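ok so I finally have a night off and I want to talk about the Margit Kelemen record because I have had it on since Friday and my neighbors have started humming it

1/ quick background if you don't know her. bass clarinet, mostly, plus alto when the tune needs some bite. I first heard her in a basement room in Bredoder where I was supposed to be meeting a friend for dinner. we did not get dinner

2/ the new one is called Ferkora and it's 54 minutes long, which I know sounds like a lot. put it on while you're doing stuff around the house, then sit down for side two
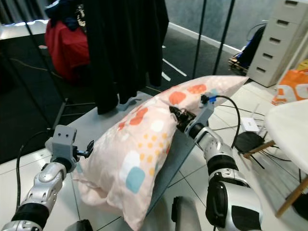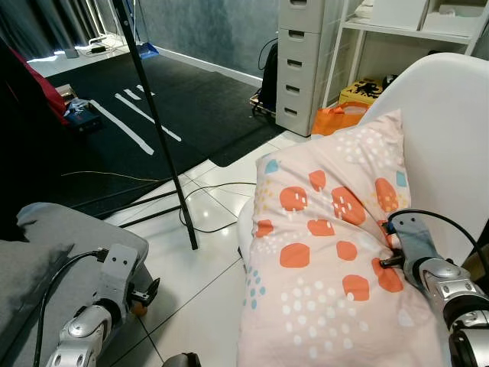 pink pillow, ironing board, and chair.

3/ anyway. the opener is just her and the drummer for a good while, brushes only, and she's playing so low you hear the keys clacking as much as the notes. I LOVE key noise on a record. please stop cleaning it up, everybody

4/ then the piano comes in on "Jakab" and the whole thing tips over into this lopsided waltz. I tried to count it on the bus and gave up somewhere near my stop. a drummer friend says it's in 7 and I believe him, he has never been wrong about this kind of thing (he is wrong about most movies)

5/ "Jakab" is also the one she's been playing live for years, so if you caught her on the last tour you'll know the melody. it used to be twice as fast! slowing it down was a great call, there's a little turn at the end of the bridge that used to fly right past me

6/ side two is where I think people will split. two long pieces, very little melody, lots of held notes with the bass sawing away underneath. I had one skip-it listen and then one headphones listen and those were two different albums

7/ if you only try one thing from side two, make it the last 10 minutes. she switches to alto and the band just goes for it – loud, messy, somebody shouts in the background and they kept it in

8/ small complaint: the piano is a bit far back in the mix on the vinyl. I checked it against the download and it's better there, so maybe it's my copy, maybe it's my speakers, which I bought used in college and should have replaced two apartments ago

9/ somebody already asked in the replies, so: yes it's the same quartet as the Marno sessions, except for the bass player, who's new. bigger sound than the old one, more bow. I miss the old one a little but I'd go see this lineup tomorrow

10/ which brings me to the other thing, she's playing here in November!! small room, 40 seats, and the early set is nearly gone. I got mine for the late one because I like it when the band is a little tired and stops being polite

11/ I don't play anymore, btw, since people ask. I had three years of clarinet in school and a teacher who made us do long tones until our lips quit. I hated it so much. now I listen to Margit hold one note for what feels like half a page and I get what he was after

12/ if you're going to the late set come say hi, I'll be the one near the left wall, that's where you hear the bass best in there

13/ also if anyone has the first Marno EP on CD and wants to part with it, my messages are open. I'll trade, I have doubles of way too many things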